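Chapter 6
Picking a Gripper Without Fooling Yourself

I spent my first month in a robot lab convinced that I had found the best gripper in the building.

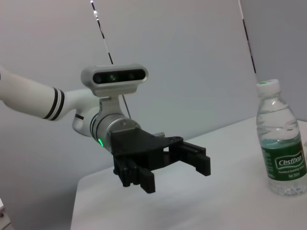 What I had found was the gripper that liked my favorite test object. It was a box with flat sides, dry cardboard, and I set it down in the same spot every single time. Of course it went well! Then Chaminda Akanda, who had the bench next to mine, swapped my box for a bottle of water, and my success rate fell through the floor before lunch.

So this chapter is about comparing hardware fairly, and we're going to start with the hand because that's where most people start (and where I made most of my mistakes). Later on we'll do the same for cameras and controllers, and you'll see the same traps come up again wearing different clothes.

We'll follow one comparison the whole way through. Two grippers, the Tornineo and the Belkadi, take turns on the same arm, with the same wrist camera and the same controller. Each one gets 500 grasp attempts. That sounds like a lot until you split it over several objects, a few starting positions and two closing speeds — then you start wishing you had 800.

Before you run even one attempt, write down what counts as a success. I mean on paper, with the date. Does the object have to leave the table? For how long? What if it slips an inch and the fingers catch it again? Asanka Khondokar and I once scored the same 203 attempts separately and came out with different winners, and neither of us had been careless. We just had different ideas about what "held" meant.

6.1 What the fingers touch

Let's begin with the pads. A pad's shape and surface decide how much of the object it meets, and a curved object gives a flat pad very little to work with. Get out a ruler and your notebook, open the fingers all the way, and measure the gap between the pads at the tip and again near the base.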